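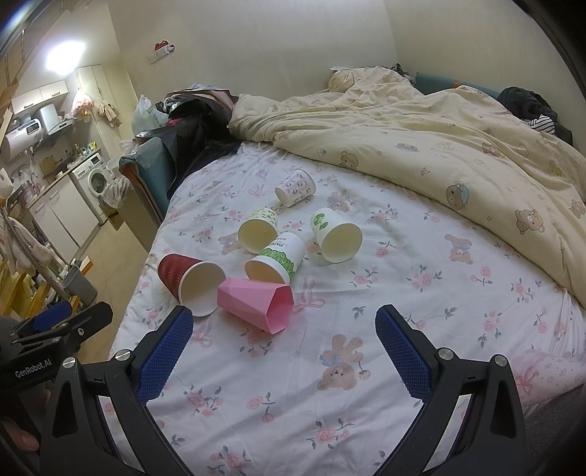
Cups on soft surfaces, first block

Friday, May 8, 2026

Bevan on the gripper, me on notes and file checks. Carleen Tautahi reviews on Monday.

Task is the same as the tabletop set: pick up a cup that is lying on its side, stand it up, let go, back off. The difference is the mattress. On a table the cup rolls and stops. On a bed the sheet gives under the jaws and the cup tends to settle into whatever dip you make, so the approach has to be lower and slower than we wrote in the October instructions. I have changed the wording there.

Setup: seven cups, all on their sides, mouths pointing different ways. Mostly printed paper, plus the pink faceted plastic one. The comforter stays heaped along the right and the clothes stay where they are on the left. Carleen wants ordinary rooms in this set and the background should not be tidied between takes.

Takes

60 planned, 19 thrown out. Reasons, as far as we logged them:

- jaws closed on sheet as well as cup. Most of the rejects. The fitted sheet lifts with the cup and then snaps back.
- cup crushed at the rim. Paper only. Bevan was closing at the same speed as for plastic.
- hand came too far forward over the jaws. 3 takes, all early.
- recording started after the reach had begun. My fault, I was calling start late.

The dark red cup with the rippled wall was the easiest to hold. The pink one slides in the pads if you take it across two corners of the hexagon. Taking it flat to flat works. I would keep both kinds of grasp in the set as long as the cup ends up standing.

Standing them up is the weak part. A cup let go on the mattress falls over again in a good share of takes. Bevan's fix is to press down lightly before opening, then wait a beat. We marked those takes "press" in the Clisari sheet so they can be split out later if the training people want them separate.

Open points

Do we count a take where the cup stands and then tips as the gripper leaves? Barer rules say no. I kept them in a side folder for now.

Next block: same bed, cups closer to the comforter, 5 takes per cup before moving anything. Bring a spare battery and the second card.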